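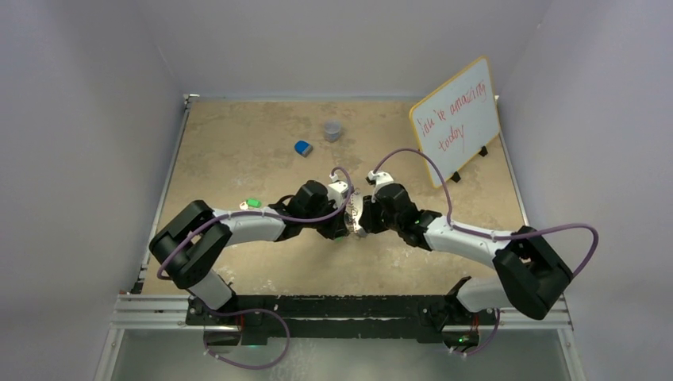 Work table with grey side walls. Shiny silver-white item between the two grippers, brown speckles or print down one side.

Emthorpe Table Gallery

Pictures from the packing table at Emthorpe, put up by Hajar Badawi and Tamsin Sutcliffe. The page covers the table and the small goods that go across it. Most of the goods are wrapped snacks and sachets from Gellano, between 15 and 70 grams each. New pictures go up on Friday.

About the table

The top is tan and mottled, with a stained look a bit like stone. It has pale scuffs, whitish flecks and some darker brown patches. Plain grey walls close it in on the left, the right and the back. Aidan Rafferty wipes it down at the end of the day with a damp cloth and no polish.

About the goods

Shiny wrappers are the hardest to show well, so we keep the lights low for those. Items are passed across the middle of the table and then boxed, 6 to a box. Boxes are labeled on the short end and go on the Mac Giolla shelves by the door.

The September set is being sorted now. Send corrections to item names to Úna Breathnach at the Emthorpe desk.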